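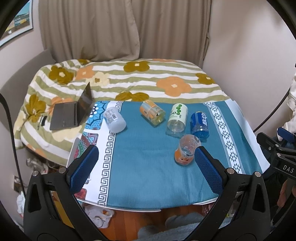
I've been recording demonstrations at home for a bit over two months now, and the part I get asked about most is how long a single one takes. The answer is usually under half a minute. You pick up the gripper by its handle, start the recording, do the job with the two fingers the way you'd want the robot to do it, and stop. Then you put everything back and go again. The job I've spent the most time on is bottles, standing them up from lying down, and it's harder with the gripper than with your hand. A clear bottle on its side on a teal cloth gives you something to grab, but one with its base facing you has to be turned first, and you don't have a wrist full of small muscles any more. You have two pads and whatever angle your elbow will allow.

The project I record for is called Kuvum. They send out a task list and a short page of rules, and I upload in the evening when the internet is better. The bottle task asks for 3,000 demonstrations across everybody taking part, and my share of that is whatever I can get through. On a good afternoon I'll do a block before my forearm starts to complain. I stop when that happens. The recordings you make with a tired arm are jerky and they tend to get sent back anyway.

Getting sent back is the part I was slow to understand. In my first batch, 8 were rejected, and I'd thought they were my best ones. I had been fast. The note that came back said the fingers closed while the gripper was still moving sideways, so the moment of the grasp was smeared. Since then I come in, stop, close, wait a beat, and lift. It feels silly to do it that slowly with an empty drink bottle, but the rejections mostly dried up.

The other thing they're particular about is variety. If you lay the bottles out the same way each time, you end up teaching a position on a table, and the robot will go looking for a bottle at that spot forever. So between takes I tip them over without looking much, and I swap the order. Labels matter too, apparently. A bottle with a dark label and a clear one with a bright label don't look much alike to a camera, even if to me they're both just bottles. I change the cloth every so often as well. I asked whether I should clear the background and was told to leave my home the way it is.

I did try the other way of doing this once. Before Kuvum I had a day at a place called Chowdary, where you sit at a desk and drive an arm with a pair of handles while watching a screen. The arm was in the next room. It was a lovely bit of equipment, and I was terrible at it. There's a small lag, and you can't feel when you've touched something, so I squashed a lot of paper cups. The people who were good at it had been at it for 3 months or more and hardly moved their hands at all. With the hand-held one, you can feel the bottle push back through the handle a little. I picked it up in an afternoon -- though my grasps were sloppy, as I've said.

What you lose is the arm. I can reach over the back of a bottle in a way that a real arm bolted to a bench may not be able to copy, and the rules page has a whole section on keeping your movements within reach. I keep my feet still for that reason and try not to lean.

Next month's list has folding face cloths on it, and something with jar lids that says it will need 10 different jars. I've got four so far. If you live near Rotdale and have any with the lids still on, I'll happily take them off your hands.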